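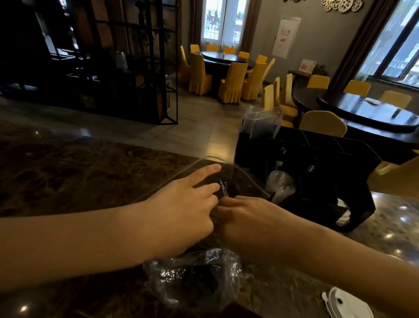

Orkska says its new gripper can handle film. The test numbers are thinner than the film

Orkska has put out results from a side-by-side test of two robot grippers on soft and see-through items, and the company is pleased with them. Its own two-finger model, sold as the Fortin, finished ahead of the Distix, a suction gripper that has been on the market longer. Whether that tells a restaurant or a packing room anything useful is another question.

The summary, dated 24th June, covers 3144 attempts split between the two grippers on the same arm. Tasks included picking up a single clear cup, pulling one plastic bag off a pile, and folding a sheet of thin film over an object on a counter. Orkska reports that the Fortin completed 80 percent of its attempts. It gives no matching figure for the folding task alone, and folding is the part buyers keep asking for.

"If you mix cups and film into one score, the cups carry the film," said Jocelyn Campbell, who runs equipment trials for the catering supplier Brinbridge and has read the summary. "I want to see the film by itself. I asked. I'm still waiting."

Clear plastic has been a sore spot for years. Cameras that judge depth tend to look straight through it, and a shiny countertop makes matters worse by throwing ceiling lights back at the lens. People get around this by feel. They press down with the fingertips of one hand and tuck with the other, and they hardly look. The Fortin has a pressure pad in each finger meant to do some of the same work.

Orkska's lead on the project, Oskari Lehtinen, said the pads made the biggest difference on bags. He said the two grippers were given the same camera, the same controller settings and the same time limit.

The same settings may be the problem. Suction grippers usually need a slower approach on loose film, or they pull in a wrinkle and lose the seal. Nataša Omerović, a controls engineer who has set up the Distix for two bakeries, said she would never run it at the speed listed in the summary. "They tuned the arm for their own fingers and then bolted the other one on," she said. Lehtinen disputes that and says the speed was picked before either gripper was mounted.

There is also the matter of the 219 attempts marked "reset" and left out of the totals. The summary defines a reset as any attempt where an operator stepped in. It does not say which gripper was on the arm at the time. Asked for a breakdown, Orkska said one would come with the full report in August.

Price didn't make it into the summary either. A pair of Fortin finger pads is rated for 22 days of steady use before they need replacing, according to the product sheet, and Orkska would not say what a new pair costs.

Brinbridge plans to run its own trial once the report is out. Campbell said it will be done on a working counter with the lights on.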